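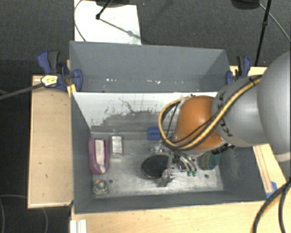 How long should a natural dye bath of onion skins rest before the wool goes in? Overnight is enough, and in our trials the longer rest gave no deeper color, only a stronger smell in the corridor.

Home Notebook Fibers Mordants Recipes Archive Contact

May 9, 2023

I write this entry the same day, because in November I waited too long and had to guess half of the values. The subject is the yellow and brown series on the Wikumside wool. It is the second round. The first round was too uneven to keep, and I have put those skeins in the box for practice.

The wool is the two-ply from Wikumside, undyed, the cream color. I wound it into skeins of 50 grams and tied each one loosely in four places. In the first round I tied too tight and there were white rings under the ties. Some people like this effect. For a color card it is useless.

Scouring: warm water with a little neutral soap, one hour, no stirring, then left in the pot to cool. The water was more gray than I expected, so I repeated with clean water and less soap. I think the spinning oil is different in this batch. The smell is also different, a little like candles. If a colleague orders from Wikumside again, please ask them what they use, as I forgot to put this question in my last message.

Mordant: alum, 5 grams for each skein, dissolved first in a cup of hot water and only then added to the big pot. I raised the heat slowly over one hour and kept it under the boil for one more. The old thermometer and the new one do not agree. The difference is 3 degrees, and I do not know which is right. I used the old one, so that the numbers can be compared with November.

After mordanting I did not rinse. I pressed the water out by hand and put the skeins in a closed plastic bag until the bath was prepared.

Dye bath: onion skins, only the dry outer ones, yellow onions. Total on the scale was 217 grams. I had collected more, but there were red skins mixed in, and I spent a good part of the morning picking them apart. The red ones are now in a paper bag on the shelf above the sink. Please do not throw it away, it looks like garbage but it is for the next series.

The skins simmered for one hour and then stood overnight with the lid on. In the morning I strained through the cotton cloth, twice. The second straining is important. Small pieces stay in the wool and make dark points, and they are very boring to remove afterwards.

First skein: in at hand-warm, slowly up, kept for one hour, cooled in the bath. The result when wet was a strong orange. After rinsing it became a warm gold, darker than the card from November. I am happy with this one.

Second skein: same bath directly after, nothing added. A softer yellow, closer to straw. There is a pale area on one side where the skein was floating above the liquid. I turned it too late. I will keep it and mark it as uneven.

Third skein: same bath again, but with a pinch of iron dissolved in the last part of the hour. Here it was quick. The color went to olive while I was still looking for the spoon. The iron solution is the Ulto one, from the brown bottle, and it is stronger than the powder we had before. The label gives a dose for cotton and nothing for wool. I would take half next time, and I would take the skein out before adding it, stir, and put the skein back. The wool is a little rough now at the touch, as iron does.

Fourth skein: exhausted bath, left overnight without heat. I did not expect much. It is a pale cream-yellow which I like more than I should, since it will probably fade first.

Rinsing was done with water at the same temperature as the bath, going down in steps. No felting on any of the skeins. In the first round two were half felted and I am almost sure it was the cold tap.

Light test: I cut a short length from each skein and wound it on a card, half covered with black paper. The cards go in the south window. I will look at them after one month, and I will not look before – last time I lifted the paper so often that the covered half was also faded.

For the pattern book I am using the Oshima labels, the thick cotton paper ones with a hole. Pencil only. The ink of the last labels ran into the wool and I lost the numbers of a whole row.

The other supplier, Getent, sent a sample of their alum. It is finer and dissolves faster. I have not used it for this series, as I did not want to change two things at once. It stands unopened beside the scale, apart from the small spoon I took to test the dissolving, so perhaps I should write opened.

Problems to remember: the lid of the large pot does not close well and I lost roughly a third of the liquid during the simmering. I topped up with tap water. Our tap water is hard, and I believe this moved the gold a little to the brown side, but I cannot prove it from one series. A parallel bath with rainwater would show it. The barrel behind the building needs cleaning before that, there are leaves in it.

Also the pot with the red handle is for iron only from today. I have put tape on it. If a yellow becomes gray without reason, look first at which pot was used.

Next: red onion skins with the same alum, same weight of wool, old thermometer. Then the iron again with half the dose. I have wool for six more skeins and the scouring of those can start whenever the sink is free. The cloth for straining must be boiled before, it still gives yellow.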